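Informe de avance a la Fundación Dubey
Programa de pesca sin muerte y marcado de lucios en el río Pallach
Club de Pesca de Flodville, 19/3/22

Estimado equipo de la Fundación:

Les escribimos con muchas ganas, porque la temporada de marcado ha ido mejor de lo que nos atrevimos a poner en la solicitud. Desde que arrancamos en septiembre hemos medido, marcado y devuelto al agua 739 lucios, casi todos en el tramo que va del puente viejo hasta la desembocadura en el lago Serholm. El objetivo del convenio para toda la campaña era de 800, así que nos faltan 61 y todavía tenemos por delante las salidas de primavera (que en este río son las buenas).

El ejemplar más grande hasta hoy lo sacó Senthil Bangera en la poza de los alisos, con un señuelo articulado y una niebla que no dejaba ver la otra orilla. Aguantó lo suyo antes de entrar en la sacadera, se le puso la marca detrás de la aleta dorsal y salió disparado hacia los carrizos. Senthil coordina el marcado desde el principio y ha preparado también la hoja de datos que llevan todas las parejas: longitud, peso, punto de captura, profundidad, temperatura del agua y estado de la boca al soltar el anzuelo.
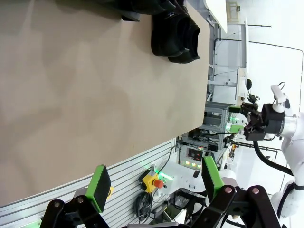 Lo que más ilusión nos hace son las recapturas. De los peces marcados ya han vuelto a picar 30, y cada uno nos cuenta algo. Varios aparecieron a pocos metros de donde se soltaron, incluso después de la crecida de invierno. Otros habían bajado hasta el lago y uno remontó la escala del molino, cosa que en el club se discutía desde hace años sin ninguna prueba en la mano. ¡Ahora la tenemos, con su número de marca y todo! Es pronto para sacar conclusiones sobre el crecimiento, pero las medidas de los que pasaron el invierno en el Serholm pintan muy bien.

Salidas y formación

Hemos hecho todas las jornadas previstas menos dos, suspendidas por el caudal. El taller de manejo del pez se llenó enseguida y tuvimos que repetirlo. Insistimos mucho en lo básico: anzuelo sin arponcillo, alicates largos a mano, sacadera de goma, manos mojadas y el menor tiempo posible fuera del agua. También dedicamos un rato a los bajos de acero y de titanio, con bastante debate (los de titanio son caros, pero duran y no se rizan).

Para las parejas nuevas ha funcionado muy bien salir primero con alguien veterano. Al principio cuesta leer la marca con el pez en el agua, y más de una vez se anotó un seis por un nueve. Hemos revisado esas fichas contra las fotografías de captura y las dudosas se han dejado fuera del recuento.
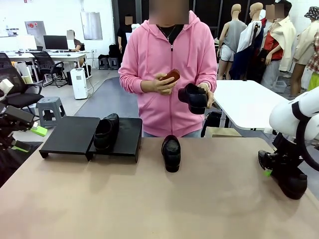
Otra novedad son los adolescentes. Abrimos un grupo para ellos sin saber si vendría alguien y hoy son de los más constantes. Montan sus propios señuelos, se saben el reglamento del tramo mejor que muchos mayores y han propuesto una ruta de muestreo por la orilla norte que vamos a probar esta primavera. Pedimos permiso a los propietarios de los dos prados y ambos han dicho que sí.

Gastos

De la ayuda concedida hemos gastado hasta la fecha 1.273 euros. La partida mayor son las marcas y las pistolas aplicadoras; siguen las sacaderas de goma, las cunas de medición y la impresión de los carteles del embarcadero. El termómetro de sonda salió más barato de lo presupuestado y quisiéramos usar la diferencia para comprar una segunda cuna, dado que en los días de mucha actividad las parejas se la van pasando de una orilla a otra. Si les parece bien, basta con que nos lo confirmen por correo. Las facturas van en el anexo, numeradas por orden de compra.

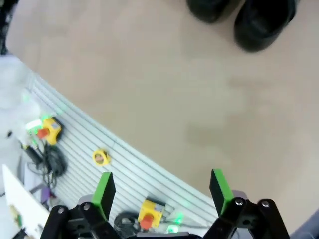 Lo que viene

Respetaremos la veda completa durante la freza, sin marcado ni salidas de prueba. Mientras tanto pasaremos a limpio las fichas del invierno y dibujaremos el mapa de recapturas, que nos gustaría colgar en el local y en el tablón del embarcadero para que cualquier pescador que pase por Flodville sepa qué hacer si saca un lucio marcado.

Al reabrir nos concentraremos en dos zonas con pocos datos: los canales de entrada al Serholm y el tramo rápido por encima del molino. En este último se pesca mal desde la orilla, así que estamos mirando si se puede bajar en pato con la sacadera colgada a la espalda. Habrá que ensayarlo con el río tranquilo.

Nos encantaría que alguien de la Fundación nos acompañara en la primera salida tras la veda. Tenemos vadeadores de casi todas las tallas, café en termo y sitio en la barca. En cuanto se publique la fecha de apertura del tramo se la mandamos.

Un saludo muy cordial,

Club de Pesca de Flodville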